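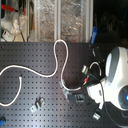 White cable on the pegboard, gripper at right.

23rd November — line transfer notes, Sorex rear seat wiring

Shares 3 | Comments 26

Picking up from the last entry. Station list for the Lornumham closure is now frozen, so I can stop renumbering things. The Sorex estate runs out at Lornumham in December and the rear seat subassembly goes to Noiphan with whatever tooling is worth moving. The front seat work stays with the outside supplier and is not in these notes.

Went through the fixture cards this morning. The cards for the seat frame weld fixtures are complete and match the plates on the fixtures. The cards for the trim stations are a mess. Two have the drawing number of the old Zovanus bench seat, which went out of production before the Sorex launch, and someone has written the Sorex number next to it in pencil. I have requested new cards for both. Until they arrive, go by the plate and ignore the card.

Torque tools. All the DC nutrunners on the seat line are on the transfer list. Controllers go with their own tools, same crate, cable coiled and tagged. Last time a controller and its spindle traveled separately and the calibration record did not follow either of them. Parameter sets were exported today to the shared drive, folder "seat_rear_final". Read each file back after export. One of them opened with the angle window blank; I re-exported it and the second copy was fine. No idea why the first one failed.

Harness test bench. This took most of the day.

The bench checks the rear seat harness for continuity, shorts to ground, and heater element resistance before the harness is clipped to the frame. It was built for a harness with one heater circuit. The current harness has two, and the second circuit is tested through an adapter that was meant to be temporary. The adapter is not on any drawing. Kulap Nilsuwan at Noiphan asked for a drawing of it last month and I said there was one. There is not. I traced it with a meter and sketched it, sketch is in the back pocket of this book. It needs to be drawn up properly before the bench is crated.

Findings from the trace:

Pins for the second heater go through a relay that the bench software does not control. The relay is energized whenever the bench is on. Harmless, but it explains the click at power up that the operators report as a fault.

The ground reference for the second circuit is taken from the bench chassis and should come from the test ground. Adds a small offset to the resistance reading. The limits in the software were widened at some point to hide this. If Noiphan builds a new adapter with the correct ground, the limits have to come back in to the drawing value or the test will pass elements it should reject.

Connector on the bench side is worn. The locking tab holds if the plug is pushed square and lets go if it is not. Mating cycle counter on the bench reads over 2,000 since the last connector change. The maintenance sheet calls for a change every 600. Changed it today with the last one in the drawer. Counter reset. Need to order more, and Noiphan should hold its own stock.

Ran the bench with the master good harness after the connector change. Pass. Ran it with the master bad harness. It failed on the open circuit as it should, but did not flag the high resistance on heater two, consistent with the widened limits. I did not touch the limits. Changing them here with the line still building would stop production over an offset that comes from the adapter. Flagged to quality by email, with the sketch attached.

Call with Kulap Nilsuwan, afternoon

Noiphan has floor space marked out and power in. Air is not in yet. The seat line needs air for the clip guns and the two lift assists, nothing else. Kulap asked if the lift assists could be swapped for electric ones at the new site. I think so, the load is well inside the range of the common units, but the mounting holes in the gantry would have to be moved and that means a new load test on the gantry. She will price both.

She also asked what the real staffing on the line is, as opposed to what the layout drawing shows. Drawing shows 26 positions. That includes the two rework positions and the kitting position, all three of which were merged under one team leader after the second shift was dropped. I told her to plan from the work content sheets and leave the drawing out of it. Sent her the sheets for each station. The times on the clip station are old and read short, the extra clips for the center belt were added after the study. She will restudy on site.

Training: Noiphan wants operators from here to go over for the first weeks. I said this was not for me to answer. It depends on the closure terms and who signs up for the relocation offer. Passed to the plant office.

Build-ahead. The bank of finished rear seats has to cover the gap between the last seat here and the first approved seat there. Storage is the problem. Foam takes a set if the seats are stacked with the backs folded, and the racks we have only take them folded. Body shop has offered floor space in the old press bay. It is dry, but the roof drain on the north side was repaired with tape — I would like to see it through one heavy rain before I put trimmed seats under it. Frames could go in there now with no risk.

Open items

Adapter drawing, mine.
New cards for the two trim stations, requested, no date.
Bench connectors, order raised, waiting for approval.
Decision on heater two limits, with quality.
Gantry load test, only if Noiphan goes electric on the lift assists.
Spare spindle for the belt anchor nutrunner. The stores system shows one in stock and the shelf is bare. Check the repair cage before writing it off.

Tomorrow: start crating list for the weld fixtures, largest first. Ask the riggers if the turnover fixture can go through the east door with the guard posts in place. If the posts have to come out, facilities will need a permit request.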